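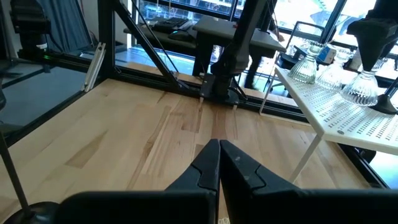 Harnora glassware robots back at work after gripper fault

The two-armed robot cell at Harnora is running again this week, and the team there could hardly be happier about what they learned while it was down!

The trouble started in March, a little before 2 p.m., during a long practice session with glassware. One of the arms was supposed to close its fingers gently on a glass, lift it and set it back on the shelf. The fingers closed, then kept on squeezing. The glass cracked at the rim and a piece of it skittered across the wooden table and over the rail. Both arms were stopped with the red button within moments. Miroslava Savchuk, who runs the cell, was standing well back at the time and no one was hurt.

"I heard it before I saw it," Savchuk said. "It's a very particular sound, and I had my hand on the button before I'd finished thinking about it."

Finding the cause took a good deal longer than sweeping up. The first suspect was the finger tips, which had been swapped that morning, but they measured fine. Next came the cables (always a fair guess on an arm that bends this much), and those checked out too. In the end it was the software, and a lovely bit of detective work by Savchuk and her colleagues at Celarow, the small outfit that looks after the control code. The grip limit was being read once at startup and then quietly reset to its factory value whenever the arm recovered from a minor pause. The arm had paused twice that day. After the second pause it was working with no sensible limit at all.

What makes the story such a good one for anybody who works with these machines is what came next. The team went back through the saved logs and found 29 earlier sessions in which the same reset had happened without a single breakage, mostly with foam blocks and plastic cups that simply squashed a bit and sprang back. The fault had been sitting there for weeks, and it took glass to bring it out.

The fix is already in. The grip limit is now checked before every close, and if the number doesn't match the one on the job sheet, the arm stays open and the run stops. Harnora has added a rule of its own as well: people stay at least three feet from the table while glass is being handled, and eye protection goes on before the power does.

Savchuk put the repaired cell through some two hours of trial runs, starting with plastic and working up to the cut glass. She has written up the whole episode, with the log extracts, and it was passed to the Drololstead test group, where a pair of arms with the same controller are due to start kitchen work soon. Their engineers found the same reset on the first try and have held off on anything breakable until the new code is loaded.

Celarow says the update is ready for other users of the controller, who can ask for it through their usual support contact. Savchuk's report is available from Harnora on request.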